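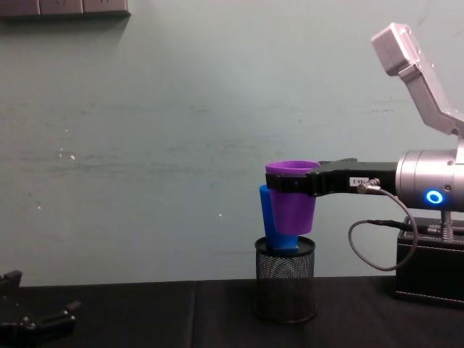
Purple cup, black mesh container, and the wall I still want to paint.

September, evening, a little after nine

My back hurts and my hands smell of dish soap, so I will write this sitting on the bed and not at the desk.

Today was the day for the small things in the workroom. The big things we did last week, Stavros and me, and I believed then that the hard part was behind us. It was a mistake. A shelf is one thing and you carry it out and it is finished. But the cups, the pens, the little boxes of screws, the cables with no device, each one asks a question and you have to answer it. By lunch I had answered so many questions that I could not decide what to eat. I had bread with cheese, and then the same again.

I started with the plastic cups. They had spread everywhere over the summer, on the window shelf, behind the printer, one inside another with paint water dried at the bottom. I washed the ones that deserved it. The rest I put in the recycling bag after I looked on the bottom for the small triangle, as my mother taught me to do. The purple cup is the one I like most. It has a good strong color and when I look for something in the room my eye goes there first. I have an idea to keep it for brushes, but Stavros says that a light cup with long brushes falls over, and he is right about such things more often than I want to write down.

Then the mesh container. It is round and black, made from wire, and I have had it in three apartments. In the first it held umbrellas that were too long for it. In the second I think it held rolled drawings. Now it is standing on the black table and it holds whatever has no place yet, so it changes its work every hour. This is my new rule, that the things without a place go in there until evening, and in the evening I must empty it, also when I am tired. Tonight I emptied it. I found: a tape measure, two erasers, a receipt from Antoniadis, the cap of a glue bottle which I threw away in spring (the bottle, not the cap), and the key for the mailbox which I had already replaced. The new key cost me 64 crowns and a morning of waiting. I did not tell Stavros about the old key. I put it in my coat pocket and I will think about it later.

The black table I wiped two times. On black you see every crumb and every finger. When I bought it I imagined the opposite, that black would hide the dirt. White would maybe have been better, or simple wood. But it is strong, and Ludger Ackermann sold it to me for 390 with the delivery, and he carried it up the stairs himself with his bad shoulder, so I will not complain of the color, not even in here.

Now the wall. I want to write about the wall because I stood in front of it a long time today with the cloth in my hand. It is a pale color, between gray and green, and depending on the hour I call it one or the other. In the morning I would say green. When the light goes, it is gray and I am sorry for it. I had not seen before how tired it is. There are faint scuffs going sideways, and some darker streaks, and very small white specks in different places. I tried the wet cloth on one of the streaks and it only became shiny there and the streak stayed. Then I tried with the dish soap and the result was the same streak on a larger shiny place. So I stopped. My grandmother had an expression for this, to repair the sleeve until there is no shirt. I don't know if it exists in English.

So it will be paint. I called the shop on the corner of the market and the man told me that the nearest color they have is from Dullel and it has the name Endia. I asked what Endia means and he did not know. He said people ask. He will keep a sample card for me. I asked also if one can paint only the bad part of the wall, and he was quiet for a moment, in a polite way, and then he said that one can do it but one will always see it. I understand this. It means the whole wall, and before the whole wall comes the moving of the table, and the container, and the cups, and everything that I put so nicely today. I should have started with the wall. I knew it already in August, I think, and I cleaned cups.

Stavros came at four o'clock with the invoice for the shelves from Niltulus. It is 3750 for everything, and I had prepared myself for more, so we were both in a good mood and we drank coffee standing up. He looked at the room and said "You can see the floor." I was proud, although it is not a big compliment if you think about it. He took the box of cables with him. He says he will sort them. I have known Stavros Liapis for eleven years and I think the cables will now live in his hallway, but they will not live here, and for me it is enough.

After he left I counted the money in the envelope for the room. There is over 200 left. It should be enough for the paint and one good roller, if I borrow the tray. I still have the old tape, but it is so old that it will probably take the wall with it when I pull it off. So, new tape also. I wrote it on the list:

paint (card first!)
roller, not the cheapest
tape
something to cover the table
ask Ludger for the ladder

I like to make a list in the evening. I sleep better, even if in the morning I don't follow it.

One more thing I want to keep from today. In the afternoon I found under the window shelf the first drawing that I made of this room, before I had anything in it. There is a table in the drawing, on the wrong side, and a lamp that I never bought. And on the table I had drawn a round basket with pencils. I was surprised, since I remember the drawing quite well and I did not remember the basket. I must have drawn it from the old apartment without thinking. I put the drawing between two books to make it flat again. Maybe it can go on the wall after the painting, or maybe inside the cupboard door, where it does not have to be so good.

It is raining now and I hear that the window in the workroom is not closed properly — it makes the small knocking. I have to get up again. Tomorrow the sample card, before ten if possible, and then I call Ludger about the ladder.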